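Oddsson Workroom > The Room > Questions I Get a Lot

Last updated: Wed 3 July

Since I put up the first post on the workroom back in March, the same questions keep landing in my inbox, so I'm gathering the answers in one place. If yours isn't covered, leave a comment and I'll get to it (eventually!).

Is that ceiling really metal?

Yes, it's corrugated metal, painted white, and it was there when I took the place over. I thought about covering it with drywall for maybe a week. Then I priced the drywall. Now I'm fond of it – the ribs give you something to look at, and the white throws a lot of light back down onto the tables.

Doesn't it get loud when it rains?

It does. A light drizzle is nice, kind of like a radio between stations. In a real downpour you can't hold a phone conversation in there, and I just plan around it. My friend Quentin Leclerc put insulation above his and says it took the edge off, but his roof is built differently from mine and I don't want to promise you anything.

How do you hang things from a ribbed ceiling?

Into the framing, never into the sheet. I found mine by tapping along and then checking with a magnet where the screws were. Mark it with painter's tape, because you'll lose the spot the second you climb down for the drill. For very light stuff, like a paper sign, strong magnets do fine on mine. Test yours first, though, aluminum won't hold a magnet.

Why did you keep the fluorescent light?

It's bright, it's even, and it was already wired. I know everyone hates them. The one thing I did was swap the tube for a cooler white, so colors look closer to what they look like outdoors. If I'm matching thread or cloth I still carry it to the window before I cut anything.

What shade did you go with?

A plain pale roller shade from Mollitz, the basic one with a pull cord. I had a sample of the Gronova blackout fabric too and it was beautiful stuff, but it made the room feel like four in the morning. The pale one cuts the glare and still lets the room feel like daytime. It cost me $41 on sale, and it's been up and down every working day since I put it in.

Did you mount it inside or outside the window frame?

Inside. I like seeing the dark frame against the white wall, and an outside mount would have covered a good piece of it. The catch is that you get a skinny line of light down each side. In a bedroom that might drive you nuts. In a workroom I stopped seeing it after a couple of days.

How did you measure for it?

Top, middle and bottom of the opening, and I ordered to the smallest number. Please measure all three! My first shade was too wide at the bottom and scraped its way down like a cat on a screen door. I sent it back and felt foolish for a while.

The cord – isn't that a safety problem?

If you have little kids or pets around, get a cordless one, full stop. I don't have either in the workroom, and even so I keep the cord short and tie it up when I leave.

How far down do you keep the shade?

Partway, nearly always. I like having the leaves in view, and with it partly drawn the worst of the sky is off my eyes when I'm standing up. It goes all the way down on summer afternoons and all the way up in winter.

How do you clean the ribs?

With a long-handled duster, going along the ribs, starting at the window. Going across them just knocks dust onto your head. I do the whole ceiling twice a year, wearing a hat, with old sheets over everything. Titton makes a microfiber sleeve that fits my duster pole and can go in the wash, and I've bought it three times now.

What would you do differently?

More outlets. I'd also have painted the wall before putting the shade up, not after. There's a dab of white on one bracket that I look at every single day.

Comments (4)

Farzad Taheri: Tried the magnet trick in my garage and found the screws in ten minutes. Thank you! The tape tip saved me too.

Babak Heydari: Do you get any condensation on the metal in winter? Mine drips.

Reply from the author: A little, on the coldest mornings. I run a small fan and crack the door. If yours is dripping, I'd get someone to look at the insulation.

Shahab Tehrani: I went outside mount and wish I hadn't, the frame was the best part of my window.

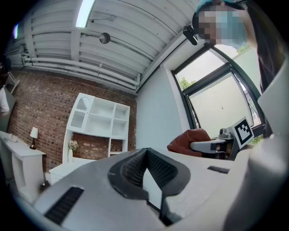

The big window with the shade partly down, ceiling ribs and light overhead.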